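Zamo to add 14 hand-held grippers in next equipment budget

Zamo plans to buy 14 more hand-held grippers for its home-task program, according to a spending plan the Jedcombe company released in September. The tools are used to record how cups, tubes and other household items are picked up and set down, and the recordings go toward training robot arms.

The plan sets aside $1,000 for each gripper, plus a separate $1,000 for spare finger pads and screws. Zamo looked at buying finished robot arms this year and put that off until the next budget. Staff said the hand-held tools can be taken into bedrooms and kitchens without a fixed mount, and that two can be used on the same job. 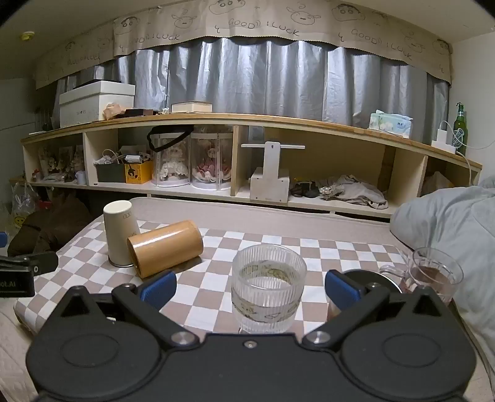 Two suppliers bid on the order. Plandow offered the lower unit price, with delivery in 90 days. A shop in Vaughan quoted a shorter wait but would not include replacement pads. Zamo chose Plandow, and the order is to be placed once the plan is signed.

Pads are the part the company expects to replace most often. Under the new plan they will be ordered in bulk and kept in Jedcombe. Until now each crew has ordered its own, and work has stopped at times when a shipment ran late.

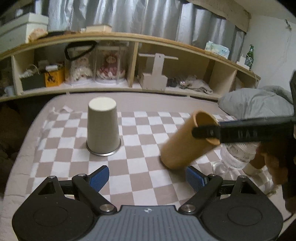
Two grippers in use over a checkered blanket, one of them holding a cardboard tube.

Household items for the sessions come out of a different account and are not part of the request. Training for new crews is also budgeted separately. Zamo said it will look again at robot arms after the new grippers have been in use for a full season.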